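Hurnenham tool library sorts its meters, one tangle at a time

2021-08-12

The Hurnenham tool library has finally got around to its multimeters, a job that has sat on the to-do list since last November and had begun to look comfortable there.

The library, which lends everything from post-hole diggers to a fondue set of uncertain origin, took in a box of test meters when Gashaw Electrical closed its shop on the high street. The box went under the front counter. Members who asked to borrow a meter were invited to reach in and see what came out, and what came out was generally three meters, joined at the leads.

That system has now been retired. Under the new arrangement, every meter gets its leads coiled and bundled before it goes into a basket, and the basket goes on a shelf with a label on it. The label was the subject of some discussion. "Meters" was felt to be ambiguous in a building that also lends parking signs and tape measures, so the colour-coded tag will read "Multimeters (electrical)", in green.

The library has 19 meters on its books. Its records claim 20, and the missing one is thought to be on long-term loan to a shed in Plikton. Anyone in Plikton who owns a shed is asked to have a look.
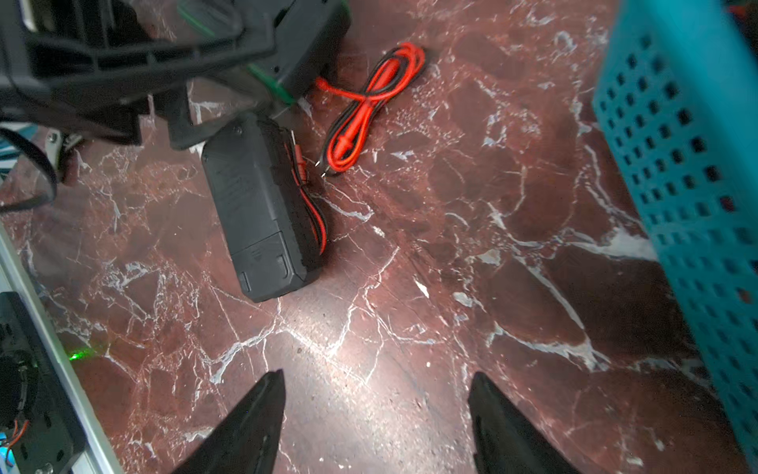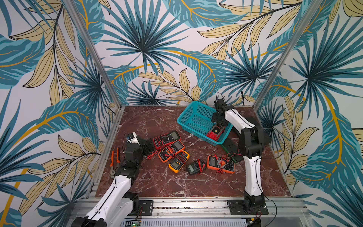 Multimeters and a teal basket on the red marble tabletop, with the leafy wallpaper behind in the second picture.

The sorting rules fit on one side of a card. Leads are wound in a loose bundle, never around the body of the meter, a practice the card describes as "how we got here". Probe tips are kept together at one end so that the next borrower doesn't find them with a thumb. The battery cover is checked, and any meter with a cracked cover or a bare patch on a lead goes to the repair bench and stays off the shelf until it has been seen to.

Flat batteries remain a sore point. A reminder to switch the dial to "off" before returning a meter has been printed in large type at the returns desk, next to the reminder about emptying the carpet cleaner, and is expected to be every bit as popular.

Loans will run for two weeks, with one renewal. Borrowers will get a meter, a set of leads and a photocopied sheet on checking household batteries. The sheet is firm that anything behind a switch plate or a power point is work for a licensed electrician, and says so twice, the second time in capitals.

The catalogue is also being tidied. Item 1006, listed for years as "yellow thing, beeps", has been confirmed as a continuity tester and will be entered under that name. Two further listings, "Bukus (large)" and "Bukus (other)", are still being looked into. Members who donated either are welcome to come forward, and no questions will be asked beyond the obvious one.

Meters can be reserved at the front counter during normal opening hours. Spare leads in good condition are welcome as donations — matched pairs, please. The library has plenty of single black ones, and would be happy to give some away to anyone who can think of a use for them.

Next on the list is the drawer of phone chargers, for which no date has been set.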